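Resources > Talks > Speaker notes

Small-arm automation at the packing bench: what changed in the job
Speaker notes, Akinyi Mwakyusa, Dranside site
August 23, 2022

Opening
Say who I am: process engineer, bench automation, Dranside. Anatole Caron runs the packing shift and takes questions on staffing at the end. I take questions on the cell.
Scope is one task, which is moving small parts into and out of open containers at the kitting bench. Nothing here applies to the Tavares line, which has fixed tooling and a different safety case.

The task before
One operator per bench. Pick, place, check the count sheet, pass the container on. Target was 110 containers per shift. The motion is light but repetitive, and most of the entries in the bench log concern wrists and shoulders. Pause on this point. It was the reason the request came from the floor and did not come from planning.

Hardware
Hobby-class servo arm, printed links, printed brackets. Keep this short, the audience will have the parts list. Points to make:
- Any link can be reprinted on site overnight.
- A servo swap is a bench job. Two operators are now signed off to do it.
- Wires run on the outside of the links. Easier to inspect, easier to snag. Checking them is on the start-of-shift sheet.
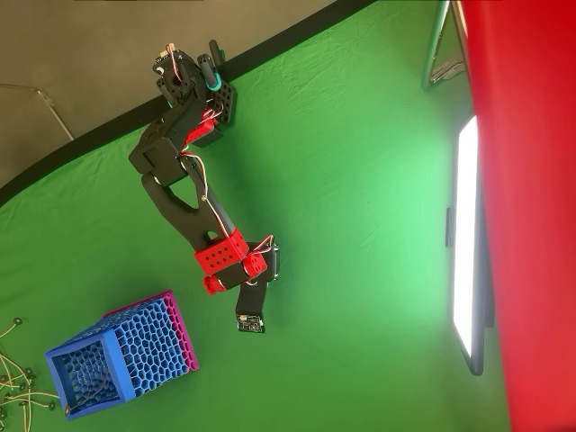 Fig. 1. Arm over the green work surface, with the lattice container on its side.

Container orientation is the largest single source of operator intervention. The arm program expects an upright container at a known position. When one is tipped over, a person rights it and restarts the cycle. We tried a routine for recovering tipped containers in July and withdrew it. It was slower than a hand and the operators did not trust it near the cables.

What the operator does now
Read this section slowly, it is the center of the talk.
The job title did not change. The content did. An operator now sets out the work surface, checks the arm, starts the run and watches for stops. Hand packing continues for anything soft or irregular. Time spent on the pick motion went down. Time spent standing and watching went up, and we underestimated how tiring that is. Stools were added after the first month - a small cost that should have been in the original plan.

Two operators asked to go back to full hand packing. Both requests were granted. Mention that Anatole handled this and that no pay grade was affected in either direction.

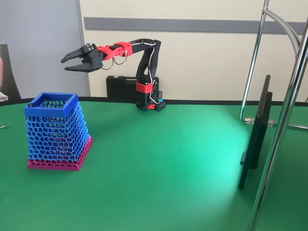 Clear space around the arm matters more than we first allowed for. The surface rule is simple: the container, the arm and the current part, with other items kept outside the reach line. Loose fasteners and tools are the usual offenders. The rule was written by the operators and replaced a longer one of mine.

Numbers
Trial length was 1000 cycles on the Sultau container set. 98 of them needed a person to step in. Do not present this as a failure rate. It includes stops the operator made early out of caution, and we want those. If asked for the split, say the log did not separate them at the start and we will not reconstruct it.
Output per shift is roughly level with hand packing. The arm is slower per pick. Anyone expecting a throughput case should be told so plainly.

Training
Half a day on the arm, half a day on fault handling. The second half is too short. Operators learned to restart quickly but were less sure when a restart was the wrong response. The revised course adds worked faults, run at the bench with the arm powered and an instructor on the stop button.

Who owns a stop
Open issue. When the arm halts, the log currently records the operator's initials. Several people read this as blame. Baka, our logging tool, can record the cause code first and the initials second, and that change is requested.

Close
Next step is a second bench on the same layout, staffed by people who volunteer for it. No date yet. Hand over to Anatole.

Contact: Dranside Bench Automation | Copyright 2022 Dranside | Back to top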